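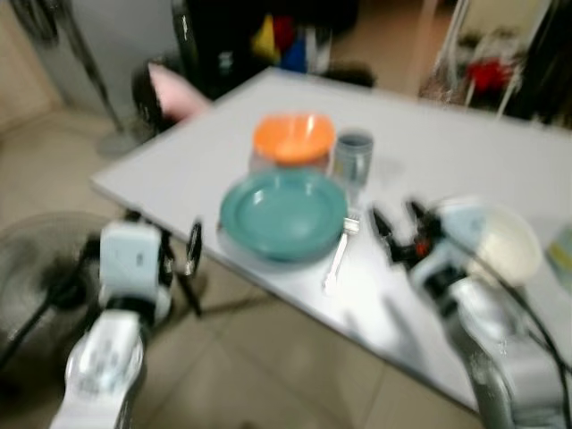 A teal plate, an orange bowl, a cup and a fork on a white table.

I had wanted to see the Korwood academy for years, ever since my nephew went for a trial there and came home talking of little else, so when the club announced an open day for its youth setup I put my name down the same morning. The drive from Curness took me longer than it should have (I will never learn to trust that ring road), but there was coffee at the gate and a very friendly welcome from Urszula Lis, who looks after the under-16s and walked our group around the whole site.

We began at the two grass pitches, where the under-18s were playing a practice game at a pace that made my knees ache just to watch. A tall left back named Harsh Rana caught everyone's eye, always wanting the ball and never hiding after a mistake, and I scribbled his name in the margin of my program. He scored the last goal of the morning with a header at the far post, and the parents along the rail gave him a lovely cheer!

After that came the classrooms, the gym and the physio room, and then a long and rather wonderful talk by Vivek Dubey, the head of recruitment. He told us the academy has 59 players on its books this season, and that 8 of them came up from the Furkbridge district league, where his scouts stand in the rain most weekends.

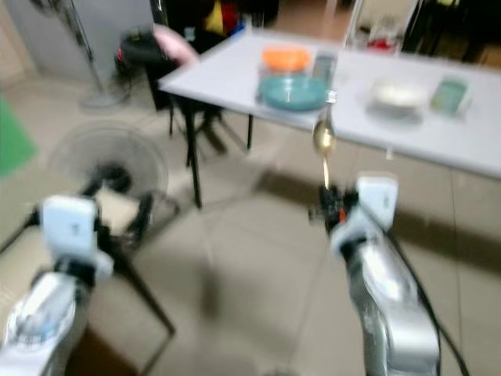
What he looks for first, he said, is how a youngster behaves in the five minutes after losing the ball, and he had stories to go with it, most of them very funny and a couple I promised not to repeat. Somebody asked about big clubs coming in for the best boys at sixteen. He took his time over that one, and admitted it stings, though he still drives out to watch them play when he can.

I stayed for the small-sided games in the afternoon and got talking to Pramila Katiyar, whose son starts with the under-12s in September. She was more nervous than he was. The next open day is in the spring, and you book through the academy office.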